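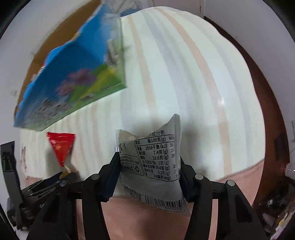

*Fig. 1. Bimanual grocery task. Thin-film packet held at the pads, printed side toward the camera.*

## Holanda, work package 2: evaluation of the Katport clip review service

Reporting period ends in September. Prepared by Rilluda for the program office.

### Status

The evaluation is on schedule. Katport, the clip review and labeling service offered by Gronov, has been run on the household handling recordings from the first collection round. All clips were recorded with hand-held grippers and a camera on each tool. The service takes the raw video and jaw-opening signal, cuts the recording into clips, assigns an action label and a grasp state to each one, and returns a quality flag.

We submitted 954 clips. Katport flagged 268 of them. The remainder falls slightly short of the 700 usable clips set as the target for this work package, so part of the flagged set has to be recovered by manual review or the round has to be topped up. Manual review has started.

### Flag categories

Most flags fall under "grasp state uncertain." Smaller groups are "object class uncertain," "clip boundary," and "signal gap." The last group traces to one session in which the jaw-opening signal stopped before the video did. Those clips can't be recovered and are excluded from the comparison.

The clip boundary flags were mostly correct. Katport tends to start a clip at first contact, while our labeling guide starts it when the jaws begin to close. A settings file supplied by Gronov shifts the start point, and a rerun on the affected clips removed most of the disagreement.
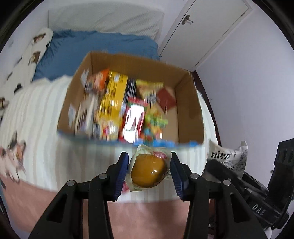

Object class labels were better than expected for rigid cartons and poorer for film-wrapped goods. The service reads class mainly from shape and color, with printed text used as a second source. That second source is weak when the print is small or turned away from the camera. A round snack in clear film, with a glossy golden-brown top and only part of its red and white label in view, could reasonably be filed as a cake or as a bun, and the two are separate classes in the Katport list. We have asked for a parent class, "baked item, wrapped," to be used where the label text isn't legible. The same request covers closely stocked boxes of groceries recorded with motion blur, where item-level labels for the background add little and cost review time.

### Grasp state

This is the main open point. Katport estimates grasp state from the jaw-opening signal and the deformation of the object between the pads. Soft packets cause trouble because they buckle before the signal settles. The packet in Fig. 1 has folded inward at its upper edge, and a fold of that kind changes the outline enough to lower the confidence score even when both pads are in contact.

The acceptance threshold was left at the default for the first pass. A second pass with a lower threshold for soft packaging is planned. We don't recommend lowering it for all classes, as this would let through clips in which a rigid item is only touching one pad.

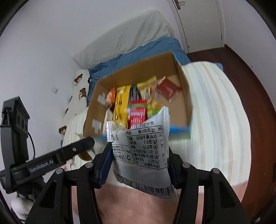 Gronov replied that the default threshold was tuned on rigid containers, that a separate profile for flexible packaging is in test, and that they would rather we wait for it than adjust the value by hand. Their support desk added that reruns under the new profile won't be charged against the contract.

We accept the second point. On the first, waiting would move the manual review into the next period, and we intend to run both. The hand-adjusted pass gives a baseline against which the new profile can be checked.

### Turnaround and handling

Turnaround has been stable. Batches uploaded before 4 p.m. came back by the next working morning, except for one that stalled in the queue and had to be resubmitted. Exports load into our tools without conversion. The time base in the export is relative to clip start, and the absolute time has to be rebuilt from the session file. This is documented but easy to miss.

### Next period

- Complete manual review of the flagged clips, soft packets first.
- Run the lower threshold pass on flexible packaging.
- Draw 30 clips from the accepted set for blind relabeling, to estimate the rate of wrong labels that carry no flag.
- Decide on a top-up recording session once the recovered count is known.

### Budget

Spending on the service is within the approved line. Manual review hours were underestimated in the work plan, and a transfer from the travel line is requested in the attached form.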